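Lultville opens up its practice room: how we set up the table arm, and how we keep it honest

Vurnedow, 18 Nov 2018

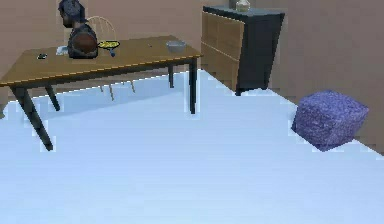
The Lultville arm at the dining table in our simulated practice room. Render: Lultville.

Hi all, Hatice Akgül here, I look after the simulated arm at Lultville. From today anyone can download our practice room, along with the set-up notes I've been scribbling since May (tidied up a bit, I promise!).

I get asked a lot what there is to look after when the arm lives in a computer. Plenty! Joints need their limits checked, the base drifts when somebody edits the room file, and a tabletop that's a hair too high will have the arm shoving straight into the wood. My routine goes like this. I load the room with the arm parked, run each joint slowly to both ends, then bring the arm down to the table and read the contact force. If it's jumpy I fix the table height first and leave the joint settings alone. Then I put the dishes and small things back and do it all again.

We've now logged over 4,000 runs this way. A full check takes me 4 minutes, down from 700 seconds in the old version, and I get to drink my coffee while it's still warm.

The download comes with 2 set-up files, one for the arm and one for the furniture, so you can rearrange the room to your favourite layout without touching the joints. Our friends at Bayram have been trying it out on their own Zendale controller and sent back a lovely long list of fixes, nearly all of them in.

Questions, bug reports and odd joint noises (yes, we simulate those too) can come straight to me through the Lultville contact page.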